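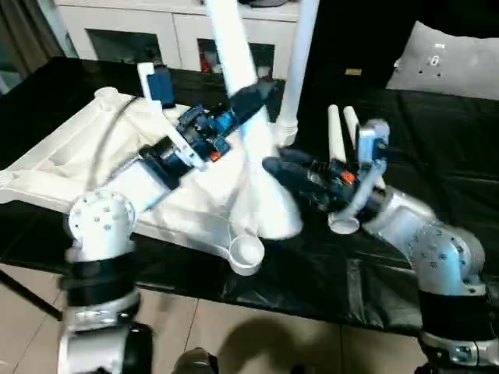

Is a "lifetime" guarantee on a garden chair worth paying extra for?

Asked by Hedvika Jurčo

Looking at two sets of patio chairs. The Plostby ones are £104 and come with a year's cover. The Wadix set is £200 and the shop keeps going on about its lifetime guarantee. I've asked twice whose lifetime, mine or the chair's, and got a leaflet both times. Has anybody here ever claimed on one of these and got anything back?

Igor Hudec

I claimed once, on a bench. They wanted the receipt, the box label and photos of the fault, then told me fading and cracking were "normal weathering". For something that lives outdoors, I'd like to know what isn't normal weathering. Read the exclusions before you read the price. If they mention sunlight, frost or "improper storage", you're paying £96 for a leaflet. You also have rights against the shop whatever the guarantee says, and sales staff seldom bring that up.

Trumlow

Just buy the dear ones, you get what you pay for. Ours are fine.

El-Sayed

Do you, though? I paid £550 for a dining set and a leg split by November. Ask for the terms in writing and check who pays the return postage. On mine it was me, and it came to more than a new chair. I'd get the cheaper set and keep it in the shed over winter.

Comments

Hedvika Jurčo: Found the small print. "Lifetime" means the expected life of the product, as decided by them. Leaning Plostby.

Trumlow: Still say ours are fine.

Igor Hudec: How long have you had them?

Trumlow: Since Easter.

We use cookies to remember your settings. Accept | Manage

Contact us | Terms | Back to top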